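How do you work out yield loss on a small induction melt? (steel scrap)

Asked by Peiyu Bai
September 13, 2018
Filed under: Metals and foundry > Melting

Hi all, hoping someone who melts for a living can help. Small jobbing foundry, we do mostly counterweights and bracket castings in plain carbon steel, and I've been handed the melt records becuase the person who kept them has left. Never done this side before.

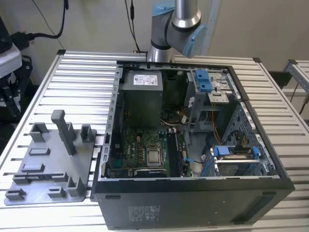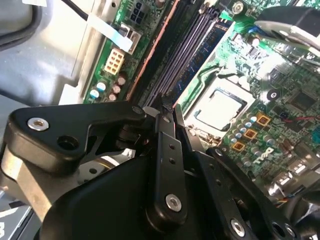 Right so the numbers. Last heat of the month we charged 2000 kg in total, mostly bought-in scrap plus our own returns. Weighed good castings out of that heat = 1484 kg. Runners and risers weighed back = 307 kg. Pigged metal (what was left in the ladle) = 154 kg. So that leaves a gap and I don't know what to call it. Melt loss? Slag? Somebody's bad weighing?

My manager at Atoswood wants "the yield" as one figure on a sheet by the end of the week. The old sheets use one figure for it in some months and something clearly different in others, no notes. Some of them look like castings divided by charge, some look like everything that came back divided by charge. They can't both be the yield.

Also - the scrap comes from Mullura, and it arrives with a fair bit of rust on it, and in wet weather it's sitting in the open bay. Does that go in the loss or do I knock it off the charge weight before I start? The supplier's weight note and our own scale never quite agree either. I've been using ours.

Things I've not done: weighed the slag. Is that normal to weigh? There's a skip and it all goes in together with the old lining bits.

Any help appreciated, plain words please, I come from the dispatch office.

Mafalda Veloso

You've got two different numbers there and the old sheets have mixed them up, happens everywhere.

Casting yield = good castings over metal charged. Yours is 1484 over 2000, so 74.2%. Tells you how much of what you melted you can sell. Your running system, your feeders, your scrap castings all drag it down. For steel with proper feeders that's not a bad figure at all, I'd be happy with it on chunky counterweights and surprised by it on thin brackets.

Metal recovery = everything metallic you got back, over charge. Castings plus runners and risers plus pigged. 1484 + 307 + 154 = 1945. Over 2000 is 97.25%. The rest is 55 kg, 2.75%, and that's your melt loss. Oxidation, slag, dirt, splash, spills round the ladle, grinding dust if you weigh the castings after fettling (do you? you didnt say. If so, some of your "loss" never happened in the furnace. Weigh before fettling if you can, or at least always at the same point).

Where did the scrapped castings go btw? You only list good ones. If there were any wasters in that heat and they weren't weighed they'd be sitting in the 55 as well. Check before you send anything upstairs.

Rust - leave it in the charge weight. You paid for it as scrap so it ought to show up as a loss. If you knock it off first the dirty loads look just as good as the clean ones, and then you've no argument when you ring the supplier. Same with sand stuck on your own returns, which is a bigger thing than people think. Shot blast the returns or at least knock them about a bit before they go back in.

WET scrap is another matter and please don't treat it as a paperwork question. Water going under a molten bath is how people get killed. Get it under cover, dry or preheat it, look inside anything hollow or closed up. If you're on nights and the bay's been rained on then it does not get charged on top of a liquid heel, full stop. Speak to whoever runs the furnace, today.

For the sheet I'd put both figures, with the sum written underneath so the next person isn't guessing. If he really only wants the one then casting yield, and write "casting yield" next to it.

Keep using your own scale. Get it checked though. A scale that's out by a little at 2000 kg makes a right mess of a 55 kg loss.

Trorkix

we just do castings divided by charge and call it a day. anything over 70 and the boss leaves us alone. never weighed slag in my life

rust is rust, it all melts. would change supplier if its that bad tbh

Xu

Agree with Mafalda on most of it. Few bits to add, in a rush.

One heat tells you very little. Do it over a month. If you keep a liquid heel in the furnace between heats then a single heat's figures can be miles out, the charge weight isn't the same as what was in the furnace. Over a month the heel evens out, near enough. Note the start and finish level anyway.

Slag - yes weigh it, at least for a couple of weeks. Separate bin, keep the lining out of it. It won't equal the loss, the slag has oxygen and worn refractory in it as well as oxidised iron, plus little beads of good metal. But if the slag weight jumps you know something's changed. Ours went up badly in June and it was the returns coming back with half the mould still on them.

Additions! Does your 2000 include the ferro-manganese and ferro-silicon, and the carbon if you use it? Should do. You said scrap plus returns so I suspect not. Small amounts but you're chasing a small number.

And don't count returns twice in the monthly total. They go out as risers and come back in as charge, fine for yield per heat, but if someone uses the same sheet to work out how much scrap to BUY they'll get it wrong. Only the bought-in metal matters for that. We had a whole extra load turn up that way and nowhere to put it.

Peiyu Bai

Thank you both, very clear. Castings are weighed after fettling, so that's one thing. And no, the additions are on a different sheet that I hadn't been given, have asked for it. Will put both figures in with the working. Scrap bay has been raised with the furnace lead - he's moving tomorrow's charge inside tonight.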